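Filed under: Workplace Studies, Small Parts Handling

Print this article | E-mail this article

3.2 Storage of the small parts before washing

In the second part of the study we looked at how small turned parts are kept between the lathe and the washing bath. The workshop at Olach keeps its short steel bushings in plastic organizers with square cells. Before this practice was introduced in September, the parts were kept in deep boxes, and the workers had to search in them with the fingers. Rajan and Durán reported the same habit in two other workshops, and they found that most scratches on the end faces came from this searching.

We recorded 3,029 transfers from organizer to washing tray. In 659 of them the part was lying on its side in the cell, and the worker turned it before putting it down. The turning took more time than the transfer itself. The cells are wider than the parts, so a part can fall in any position when the organizer is filled quickly.

The washing tray is shallow and perforated on the base and on the walls. It should stand next to the organizer, on the same surface, as shown in Figure 2.

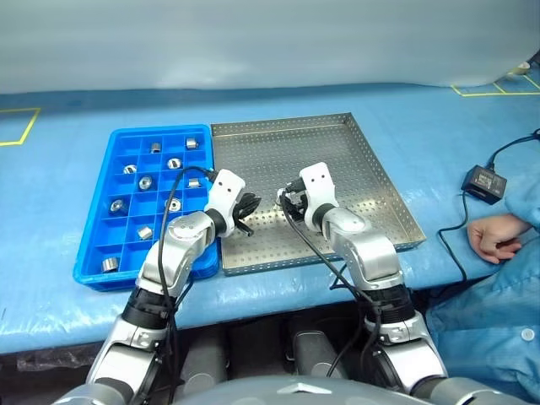
Figure 2. Compartment organizer with small cylindrical metal parts (left) and perforated stainless-steel tray, still empty (right), on the covered work table.

The distance between both trays was not fixed in our study. Workers with a longer reach preferred to leave a gap for the hand, and this is treated in Section 3.3.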